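Plekdale Fellowship in Community Health Leadership
Minutes of the Program Steering Meeting, November

Present: Heloísa Nogueira (chair), the curriculum lead, the finance officer, the regional coordinators for Caldeira and Stikside, the monitoring and evaluation officer, and the alumni representative. The Hivari coordinator joined by phone from item 3 onward.
Apologies: the admissions officer (written report circulated).
The meeting opened at 9:10 a.m.

1. Minutes of the previous meeting

Accepted with one correction. Under item 6, "stipend increase" should read "stipend advance". The amount is unchanged and is repaid over the last two months of the fellowship.

2. Matters arising

2.1 Host agreements. The Caldeira agreement has been signed and returned. The Stikside agreement is with the district health office, which has asked for a clause on supervision hours. The draft clause was read out. The chair asked that "direct supervision" be defined, as the term is used differently in the fellow handbook.

2.2 Handbook. The revised handbook is complete except for the section on leave. Section 4 still refers to the old reporting form and will be corrected before printing.

2.3 Translation of module 2. Delivered and checked. Two terms were sent back to the translator: "birth spacing", which had been rendered as "birth control" throughout, and "community health worker", which appeared in three versions. The corrected text is on the shared drive.

3. Admissions

3.1 The written report was taken as read. There were 46 complete applications for 18 places. A further 11 applications were incomplete at the deadline, in most cases for lack of an employer's letter.

3.2 The Hivari coordinator asked whether incomplete applications could be reopened, noting that the mail service in the northern part of the region had been interrupted during the final week. Discussion followed. The finance officer noted that the call for applications stated the deadline without exceptions. The alumni representative noted that the call also accepted letters by e-mail, and that applicants without a mail service had that option if they had a connection.

3.3 Agreed: applicants whose only missing item is the employer's letter have 5 working days to supply it. All other incomplete files are closed. The same notice goes to applicants in all regions.

3.4 Scoring. Each file will be read by two readers. Where the two scores differ by more than 5 points, the chair assigns a third reader and the median stands. Readers do not score applicants from their own district. The column for "prior leadership role" has been reworded to include unpaid roles, such as mothers' group organizer or school health monitor.

4. Curriculum

4.1 The curriculum lead presented the revised sequence. Family planning service delivery moves from the fourth module to the second, ahead of budgeting. Fellows in the last group reported that the budgeting exercises used clinic data they had not yet been taught to read.

4.2 The module on girls' school retention will be taught jointly with the education office in Caldeira. The office has offered one session leader for both days. Travel is at the program's cost and is within the existing line.

4.3 The coordinator for Stikside objected to the length of the opening residential. Clinic staff there cannot be released for two consecutive weeks without a replacement. Options considered: a split residential, a paid replacement for each affected clinic, or attendance at the second week only. The third was dropped. The curriculum lead will cost the first two for the next meeting.

4.4 Public speaking. The sessions stay at their present length. The recorded practice talk becomes optional.

5. Field projects

5.1 Each fellow carries out one project in the home district. Proposals will be limited to two pages plus a budget table. The chair stated that proposals from the last group had run to great length on background and were thin on who would do the work. The new form asks for the names and posts of everyone involved before it asks for the problem statement.

5.2 Small grants. The ceiling is unchanged. Funds will be released in two payments, the second on receipt of a mid-project report. The Hivari coordinator asked that the report be accepted by phone where fellows are posted to outlying clinics. Agreed, provided the coordinator writes up the call on the standard form and the fellow confirms the text. 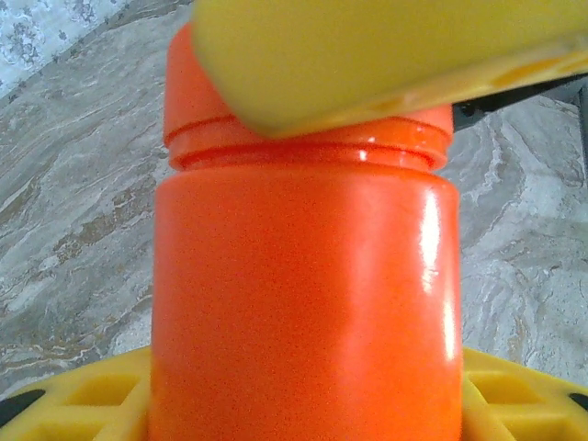

5.3 Mentors. Five alumni have agreed to serve as mentors and a further two have asked for details. Mentors will be matched by language first and by subject second. The alumni representative asked for a written role description. The present one is a paragraph in the handbook and gives no limit on hours. The chair will draft it.

6. Monitoring and evaluation

6.1 The baseline survey has been shortened. Questions on household income were removed after the pilot, in which most respondents left them blank. The section on confidence in speaking to local officials remains and will be repeated at six and twelve months.

6.2 The officer reported a problem with follow-up of earlier fellows. Phone numbers change and there is no second contact on file. Agreed: the enrollment form will ask for a second contact and for consent to use it. Existing alumni will be asked for the same by the regional coordinators.

6.3 Reporting of results by district was discussed. With few fellows per district, individuals could be identified from the tables. Results will be published by region only. District figures may be shared with coordinators on request.

7. Finance

7.1 Spending to the end of the last quarter is within budget except for transport. The overspend comes from vehicle rental for the Hivari site visits. The finance officer proposed moving the unspent printing balance to cover it. Approved.

7.2 Two funders require separate year-end statements in different formats. Coordinators are to submit receipts with the new cost codes from now on. Receipts under the old codes will be returned.

7.3 The per diem for residential sessions was reviewed. No change. Fellows traveling with an infant and a caregiver will have the caregiver's meals covered. The wording in the handbook is to be made consistent with this.

8. Other business

8.1 The Caldeira coordinator reported that the training hall is booked for both residential dates. The projector there has a worn cable, and the program will bring its own.

8.2 The alumni representative asked that certificates carry the module titles, as some employers have requested them. The curriculum lead had no objection. Titles will be printed on the reverse.

Actions

Chair: definition of direct supervision (2.1); mentor role description (5.3).
Curriculum lead: handbook section 4 and leave section (2.2); costed options for the residential (4.3); certificate text (8.2).
Admissions officer: notice to applicants (3.3); assignment of readers (3.4).
M&E officer: enrollment form (6.2).
Finance officer: budget transfer (7.1); circulation of cost codes (7.2); caregiver wording (7.3).
Regional coordinators: second contacts for alumni (6.2).

The meeting closed at 11:50 a.m. The next meeting will be held after scoring is complete, on a date to be set by the chair.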